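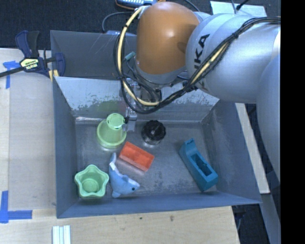

Every house I've lived in has had a spot where stray things wash up. Ours used to be the end of the kitchen counter, and before that it was the stairs, and for one bad winter it was the passenger seat of the car. I've tried baskets, I've tried a cute divided caddy, I've tried telling people to put their things away (ha). What has stuck is one big metal bin on the table, and I get asked about it enough that I might as well write down how I use it.

Mine is plain gray sheet metal, wide and flat on the bottom. I got it secondhand at the flea market in Fluvville for less than a takeout lunch, and I wasn't even shopping for one! I'd gone for chairs. If you want new, any shop that sells workshop supplies will have something close, and restaurant supply places are worth a look too.

Why metal? Fabric bins slump, and wicker grabs at everything with a fuzzy surface. Clear plastic looks nice for maybe a month and then it's all scratches. A metal bin holds its shape, wipes out in ten seconds, and makes a noise when you drop something in it. I like the noise. It tells me somebody in this house has picked something up off the floor.

The one rule

Things go in the bin only if they have no home yet or their home is in another room. Mail doesn't go in. Dishes that belong in the sink don't go in, although toy cups and the odd cup from the craft shelf do, and plenty of them. A stuffed animal is fine. A tape dispenser is fine. Some black knob that came off who knows what is extremely fine, that's exactly the kind of thing the bin is for.

Keep it to one layer. I can't say this strongly enough. Once things are sitting on top of other things you stop seeing what's on the bottom, and then you own a junk drawer with no front on it. If I can't see metal between the objects, it's time to empty.

How I empty it

I do mine at 4:30 in the afternoon, before dinner gets going, with the radio on. It takes me less time than it takes the oven to heat up. I used to sort by person and I've given that up completely. Now I go by room:

Pull out everything for the farthest room first and walk it over.
Then the next room, and so on back toward the kitchen.
Anything left for the kitchen goes away last, when you're already standing there.
Small parts go in the parts jar (more on that in a minute).
Soft things get a quick shake before they go back on a bed.

Going farthest first sounds fussy, but when I started from the near end I'd lose steam halfway down the hall and the bedroom things would still be there the next morning.

The parts jar

Knobs, caps, feet off of appliances, the little plug that fell out of something. I keep a wide jar with a screw lid under the sink, and every part gets a strip of masking tape with the month and where it turned up. "November, under the couch" has saved me more than once. If a year goes by and nothing in the house has fallen apart or refused to turn on, out it goes. I did throw away a dryer knob that way, so maybe check the dryer.

Protecting the table

A bare metal bottom will mark up a pale wood top faster than you'd think, mostly when people drag it over to make room for homework. You can stick felt dots on the corners, the thick kind. I buy the Skoluvex ones, which come 50 to a sheet, and one sheet has done the bin, the chairs and the lamp. Wipe the metal with rubbing alcohol first and let it dry all the way, or they'll slide off by the weekend. Cork shelf liner cut to size works too, but crumbs get under it.

For the inside, leave it bare. I lined mine once with a Flukavis drawer mat and it was a mistake – everything sticky got stickier, and I had to lift out the mat every time I wanted to wipe. Bare metal, damp cloth, dry towel. If you get a dull film, a spoonful of baking soda in warm water takes it right off, just don't scrub with anything gritty.

Watch the edges, by the way. Sheet metal can be sharp along the rim, especially on an old bin. Run a folded rag along it (never your finger!) and if it snags anywhere, go over that place with a fine file. I also squeezed a length of split rubber hose over the worst side of my first one. Not pretty, very effective.

What size to get

My first bin was 29 inches long and far too small for us. The one I'm using now is 33, and those extra few inches made a silly amount of difference. I wouldn't go bigger. A friend has a Ruddock tub that must hold almost 70 pounds of stuff, and she can't carry it anywhere, so it never gets emptied. You want to be able to pick yours up full with two hands and walk through a doorway without turning sideways.

If you've got little ones, let them do the bright things. Mine would never "clean up," but ask them to find whatever is green or whatever is red and they'll be gone and back before you've put the kettle on. They get the blue things next. I end up with the gray and black ones, mostly, plus the tape dispenser, because the tape lives on a high shelf for reasons I'm sure other parents can guess.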